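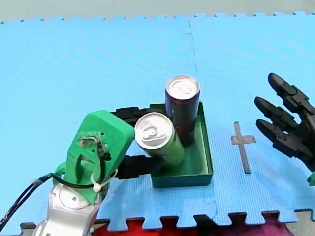
*Two cans, one green tray, and the gray tape cross on the mat at Rosteck.*

I'd been in the room maybe a minute before Rosalba Marino told me not to lean on the table with the laptop. Fair enough! She writes the grasp planner for Rosteck's two-arm setup, and the laptop was halfway through a batch of 336 replays.

I wanted to know why cans. "Because they're boring until they're next to each other," she said. "One can in the middle of a mat, our old planner was fine with that. Put a second one in the same tray and it would pick a lovely grasp that went straight through the neighbor."

The old planner was called Ekico, and she's still a bit fond of it (she wrote most of it too). It scored every grasp on the object alone and checked for collisions at the end. The new one, Leite, brings the neighbors in from the first step, so a finger that would need to squeeze between two cans gets marked down early.

"It's slower," Rosalba said. "I'm not going to pretend. But I'd take slow over throwing out 983 candidates and being left with nothing, which I have watched happen on a Sunday."
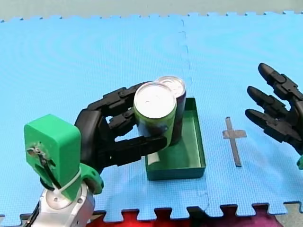

Then there's letting go, and that's where Gilmar Batista comes in. He does the control side, and he talks fast, so forgive me if I've lost a detail or two.

"Everybody asks about picking up," he told me. "Ask me about the tray wall!" So I did. When a can is held at a tilt, its low edge can touch the wall before the planner expects any contact. His controller goes soft along that one direction and stays stiff in the others, and it took him four rewrites to get the switch between the two modes to stop chattering.

And the second arm? I figured both sides would share one big plan, but no. Each arm gets its own, and a small scheduler called Rallard decides who may enter the space over the tray. "It's a lock," Gilmar said. "A very ordinary lock. I spent three weeks on something clever and then deleted it."

Rosalba laughed at that one from across the room. She'd like the joint plan back someday, for handing things from one arm to the other, and the two of them are still arguing over whose code it would live in.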